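Duvet keeps bunching up in one corner of the cover
Posted in Home and Laundry

Lesego Van der Merwe
Evening all. I bought a new double duvet from Tindall in August and I cannot get it to behave. Every morning the whole thing has slid down to the foot end and I'm lying under two layers of empty cotton. The cover is an old Kindana one with buttons along the bottom, washed at 30 more times than I'd like to admit. I've tried shaking it out (hopeless, I'm five foot nothing) and I've tried safety pins, one of which found my ankle at 3am. Is it the cover, the duvet or me? I don't want to spend more than 20 quid sorting it. 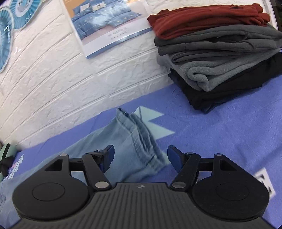
Replies

Wekedo
Almost certainly the sizes! I had the same carry-on for a whole winter. Get a tape measure and do the duvet flat on the floor, then the cover inside out. Mine was 2000 mm wide on the label, and the cover had shrunk on one side and not the other, so it was never going to sit straight. If they match, sew a loop of ribbon into each inside corner of the cover and a short tie on each corner of the duvet. Tie them in a bow, not a knot, or you'll be cursing on wash day. I used leftover ribbon from a birthday present and it's held for ages.

Genico
just buy a fitted blanket, duvets are a con

Tindall_fan300
Ribbon ties get my vote too, but do try the burrito roll for putting it on. Cover inside out on the bed, duvet on top, roll the lot up from the closed end, then turn the opening over the roll and unroll it back. Sounds daft and takes a couple of goes, and my husband still refuses to learn it. Patterned covers are easier as you can see if the stripes have gone wonky. Also do up ALL the buttons. I used to leave the middle ones and wonder why the duvet was poking out by morning.
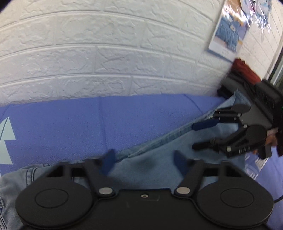

Can I wash the duvet with the ties still sewn on?

Leave them on, they'll be fine in the machine as long as you've undone the bows first and snipped any loose threads. Give it plenty of room in the drum and dry it right through before it goes back in the cover.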